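Rornano Two-Arm Laundry Sorting Station

Bench-mounted, sold complete or in stages

If you've been pricing out a first automation cell for a small laundry, a linen service or a teaching lab, you have probably noticed that the arms get all the attention and the rest of the budget sneaks up on you later. We put the Rornano station together with that in mind. It comes as one package with two arms, two grippers, the Stilteck controller, a bench frame and all the cabling, so you can take a single number to whoever signs off on these things and not have to go back in August asking for more.

The station is meant for light, soft goods. Think socks, washcloths, napkins, folded felt and the other small pieces that slow everybody down at the end of a shift. It is a patient machine and not an especially fast one, and we would rather you knew that before you ordered. If you mostly handle bath sheets or heavy workwear, please look at the Samonte floor unit instead, or give us a call and we'll talk it over with you.
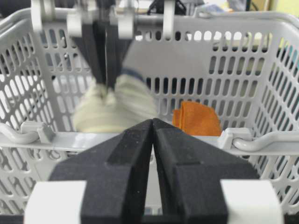
Most of our customers start with the baskets they already own, and that is usually fine. Do measure them first, though — inside width matters more than depth, and a station that shares one basket between two grippers needs room for both to come in without bumping. We suggest at least 22 inches across the inside. Handles that fold or stick out are worth a look too, as are thick rims, and if you send us the measurements with your inquiry we'll check the clearances at no charge.

Now for the running costs, which people are always glad to hear about early. Finger sets are a wear part. Plan on a fresh set for each arm every 300 operating hours if you work with rough fabric, and longer if your goods are smooth. Spares come in packs from our Orkwood warehouse, and we'd gently encourage you to put one pack on the first order so you aren't waiting on a delivery with a full bench.

What to set aside in your plan:

Bench space: 40 inches of clear frontage, plus room to walk behind
Setup: one day on site, with your own goods on hand for testing
Training: two half-day sessions, any number of staff
Power: standard wall outlet, one per arm
Lead time: 23 working days from signed order

Buying in stages is perfectly all right. You can begin with one arm and the full controller, learn the work, and add the second arm when the budget allows. The mounting points are already drilled, and the software license covers both arms from the start.

To ask for a written quote, use the inquiry form and tell us a little about what you sort and how much of it comes through in a normal shift. Pictures of your bench and baskets are a great help.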